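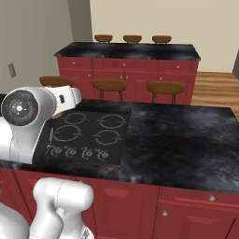 仿真画面由 Stilovier 提供，转载请注明出处

Rarkisine 开放日一日游：看机器人在屏幕里做家务，看得我忘了吃午饭

发表于 2021年4月2日

先交代一下，我不是搞机器人的。我平时在一家做厨房五金的小公司管样品间，铰链、滑轨、拉手，每天跟这些东西打交道，所以去看一家做家用机械臂的公司，多少有点职业病（待会儿你们就知道病在哪儿了）。报名是同事转给我的链接，名额80个，我点进去的时候还剩几个位置，手一抖就填了，填完才看到集合时间是早上八点四十，地点在 Rarkisine 园区的北门，离我家要换两趟车。

行吧，去都去了。

园区比想象的大，北门进去以后是一条很直的路，两边全是一模一样的灰房子，门牌号小得要命，贴在消防栓旁边。我跟着前面一个背双肩包的人走，心想他肯定也是去开放日的，跟了好一阵，人家拐进了食堂。后来问保安，保安抬手一指，Hyvönen 楼，就是门口停着一排共享单车的那栋。Stilovier 在三层，一层大厅给他们临时搭了签到台，发胸牌，发一瓶水，还发一双鞋套。鞋套是蓝色的那种，松紧带特别紧，我脚大，套上去第一只就撕了，又去要了一只。

分组按报名号来，我在第4组，每组配一个讲解的工程师。我们组的讲解是个说话很快的年轻人，一上来就讲今天的顺序：先看仿真，再看实物，最后是提问，中间休息一次。有位带着小孩的家长马上问，能不能先看实物？他说不行，实物那边正在给第一组看，地方小，站不下。小孩当场就不高兴了，不过后来他是全组看仿真看得最认真的，这个后面讲。

先说仿真这间屋子。

屋里拉着遮光帘，前面一块大屏幕，旁边几台工位，风扇声音挺响的，椅子是借来的折叠椅，坐下去嘎吱一声。讲解说他们内部管这套仿真环境叫 Zesard，机器人在真正碰到锅碗瓢盆之前，都要在 Zesard 里面先练。我本来以为会看到那种灰扑扑的、全是方块和线条的工程画面，就像我们公司图纸软件里那种，结果一打开，是个厨房，还挺好看！砖红色的柜子，门板是带凸起的那种老式造型，台面是黑色大理石，带灰白色的云纹，后面靠墙还有一个岛台，跟前面这个一个路子。木头高脚凳，暖色的木地板。我旁边一位阿姨小声说，这个配色她家装修的时候想用，她先生不同意。

白色的机械臂从左上方伸过来，悬在灶台后角的上方，关节外面扣着一个黑色的圆盖子。我盯着看的第一样东西倒不是它，是柜门上的拉手。小小的银色圆钮。你看，职业病来了。我们这行管这个叫单孔拉手，一颗螺丝固定，便宜，好装，用久了会转。我心里就在嘀咕，机器人要是捏着这种圆钮开门，能捏得住吗？手上有水都打滑的东西。这个问题我一直憋到提问环节，憋得挺辛苦。

工程师开始讲灶台。他说在他们这儿，灶台是练习里比较靠后的一课，前面要先学会在空台面上移动、停住、放东西，然后才轮到灶台。理由很朴素，灶台这一块平得很，黑的嵌在黑的里面，人一眼就知道那里是炉子，可对机器来说，一块黑色哑光的面嵌在一块黑色石头里，边在哪儿，得学。灶眼就是几个浅灰色的圈，旋钮在前沿排成一排，看着也是平平的小圆盘。我一听觉得很有道理，我家里那个黑色灶台，我妈来住的时候就总把菜板往上搁，她说看着跟台子一样的呀。

灶台左边沿上还躺着一把刀，细长的，金属刀身，把手颜色深一些，斜着放在前面那个灶眼旁边。组里好几个人同时注意到了，嗡嗡地议论起来。有人问，机器人会拿刀吗？工程师说现在他们不教切，教的是收：台面上的东西，哪些要挪开，哪些不要碰，挪的时候从哪一头抓。他说刀是比较难的一类，又薄又贴着面，手指伸下去很容易先碰到台面。又有人问，那为什么不把刀架起来一点？他笑，说谁家的刀是架起来放的。全屋的人都笑了，因为确实，我家的刀也是用完随手一撂。

然后他给我们放了一段连续的练习。我尽量说清楚当时看到的，不懂行，说错了懂的人多包涵。胳膊先抬高，停一停，再往下放，快到台面的时候变得特别慢，慢到我以为是卡住了。第一次没抓着，手指合上了，东西还在原地。第二次抓歪了，提起来一点就滑掉。第三次算是抓住了，提起来，往右边空着的那一大片台面挪，放下。前后也就一小会儿，可屋里安静极了，就听见那个小孩说，它好小心啊！

他还真问了个好问题。他问，它在电脑里摔了东西会不会被骂。工程师蹲下来跟他说，不会，摔了就重来，我们就是让它在这里面多摔几次。然后他切出来一个计数的页面给大家看，说这个收拾台面的练习，从上周一开始到昨天晚上，一共跑了3427次，里面有409次是完全按要求做下来的。我飞快地用手机算了一下，百分之十二都不到。前排有个大叔直接就说出来了，这也太低了吧！工程师倒很坦然，说这是一个新版本，每次都把东西打乱了重新摆，光线也换，柜子颜色也换，专门挑难的来；等稳定了再把简单的掺进去，数字会好看很多，但是现在好看没有用。

我挺喜欢他这么说的。展会上跑多了，见惯了只放成功录像的，什么都一次到位，音乐一配，灯一打。这里肯把失败的摊给外人看，对我来说票价就值了（虽然没要票钱）。

换柜子颜色这件事他当场演示了。点一下，红柜子变成灰绿的，再点一下变成白的，台面也跟着换，后来还换成一种特别难看的橘色，大家一起"哎哟"。我问他们红的是谁选的，他说默认就是红的，可能是最早搭这个厨房的同事喜欢，用着用着就没人改了。每次改了参数又重置，回来还是那个红厨房。他说他天天看，过年回老家看见亲戚家贴的福字都想起来工作。

中间休息，说好十五分钟，实际拖了快半小时，茶水间的咖啡机前排长队。我排到的时候豆子没了，改喝袋泡茶。走廊里贴着一些打印的纸，有的是值班表，有的是谁画的漫画，画一条胳膊在煮面，面挂得满身都是。还有一张写着"用完的夹爪请放回原位，不要放在微波炉上面"，我看了半天，旁边就是微波炉，上面干干净净，看来大家还是听话的。

休息的时候跟那位想用红柜子的阿姨聊了几句。她是陪女儿来的，女儿在念自动化，明年毕业，想看看这家招不招人，结果女儿在另一组，母女俩分开了，阿姨自己倒听得津津有味。她问我，你说这个东西以后会卖多少钱？我说我哪知道。她说要是能洗完锅顺手把灶台擦了，她愿意出一台好冰箱的钱。我觉得这个定价方式很实在，应该告诉 Stilovier 的市场部。

下半场去看实物。

实物间在走廊另一头，确实小，我们一组人进去就贴墙站了一圈，地上贴着黄色胶带，不许过线。里面搭了半个厨房，说是半个，因为有台面有下柜，没有上柜也没有墙，后面直接就是架子和线。柜子是普通的白色板式柜，跟屏幕上那个红厨房一比，寒酸多了。工程师大概是看出来我们的表情，说仿真里换一个厨房点一下鼠标，这边换一个厨房要请工人，所以好看的都在电脑里。

机械臂通电以后有一种很轻的嗡嗡声，听着像老式日光灯。它做的事情跟仿真里那一套差不多，抬起来，停一停，慢慢往下。今天给它的任务是把台面上一只塑料碗、一把木勺、一块抹布收到旁边的托盘里。碗很顺利，一下就进去了，我们还鼓了掌。木勺拿起来转了个角度，放到托盘外面半截，搭着边。抹布就有意思了，它捏起来一个角，整块布跟着拖过去，把刚才那把勺子带到了地上，啪嗒一声。

小孩笑得蹲下去了。工程师自己捡起来的勺子，说软的东西是他们眼下最头疼的，抹布每次掉下来的形状都不一样，在 Zesard 里也很难做得像。我想起我们公司测滑轨，抽屉里放的都是规规整整的铁砝码，真到了客户家里，抽屉里塞的是什么？保鲜膜、橡皮筋、过期的胃药、半卷胶带。道理差不多嘛。

他还让我们轮流按了一次急停。一个红色的大按钮，按下去整条胳膊立刻定住，半空中一动不动。轮到我的时候我有点紧张，按得太轻，没下去，后面的人喊用力呀！第二下才成功。按完要顺时针拧一下才会弹回来，这个跟我们车间冲床上的一样，我这下就不紧张了，还主动帮后面一位先生拧了一次。

提问环节在一层大厅，各组都回来了，椅子不够，不少人站着。我抢到第三个发言，终于把憋了一上午的拉手问题问出来了：屏幕上柜门那种圆钮，它怎么开？

台上换了一位年纪大些的工程师来答，一听就乐了，说这个问题他们内部吵过。圆钮个头小，露出来的部分又短，夹爪的两根手指要很准地套在两侧，偏一点就只捏到边，一拉就脱。条形的拉手好办得多，手指从后面勾住就行。最省事的是没有拉手，按一下弹开的那种，可是弹开之后门停在哪儿又不好说。他们现在开门练习还是从条形拉手练起，圆钮往后放。我又追问，那铰链的力道呢，带阻尼的和不带阻尼的手感差很多。他眼睛一亮，说你是做什么的？我就把名片递过去了。哈哈，去参观还做了点生意！其实也不算生意，他说想要几种不同阻尼的铰链样品，自己装在实物间那个白柜子上试，我答应下周寄两盒。回来路上我把型号都写在鞋套的包装纸背面了，找不到别的纸。

别的提问我挑几个记得的写。

有人问为什么不做成人的样子，有头有腿。回答说厨房过道就那么宽，腿要占地方，摔了还要扶。

有人问仿真里练好了，到真的厨房是不是就能用。回答说差得还远，摩擦、反光、台面有点油，哪一样都会让它出错，所以两边要来回倒，仿真里练一阵，拿到实物上看哪里不对，再改仿真。他举了反光的例子，说真的石材台面擦亮以后，天花板的灯会映在上面，机器有时候会把灯影当成一个东西去抓。大厅里又是一阵笑。我回家特意看了一眼自家台面，还真是，吊灯在上面亮晃晃一团。

还有人问什么时候能买到。这个他们答得很谨慎，没有说日子，只说六月还会办一次开放日，到时候实物间会搬到一层，地方大，可以站近一点看。六月那次要重新报名，今天来过的没有优先，我问了。

那位说成功率太低的大叔也提问了，问他们一天电费多少。台上的人互相看了看，说这个真不知道，要问园区。

结束的时候已经过了一点，食堂只剩凉面和卤蛋，我要了两个卤蛋。早上我跟错的那个背双肩包的人就坐在对面桌，我差点想过去打招呼。

给打算六月去的朋友写几条，都是我自己吃过的亏：

北门进去以后一直走到有单车的那栋，路上别跟着别人走。

鞋套多要一只。

仿真那间屋子坐左边，右边的椅子挨着机箱，吹热风，我后背出了一层汗。

想提问的先想好，话筒传得很慢，传到你手上的时候很容易忘词。带小孩没问题，不过实物间那条黄线大人要帮着看住，我们组那个小朋友踩过去两回，工程师每次都停下来等他退回去，后面的人就得多站一会儿。

拍照方面，仿真的画面可以拍屏幕，实物间不让拍，走廊的漫画我问了，说可以拍，但是我手机那时候只剩一点点电，没舍得。谁六月去了帮我补一张煮面的那幅，发在评论里就行。

铰链样品的后续，寄到了他们要是给我回信，我再来更新。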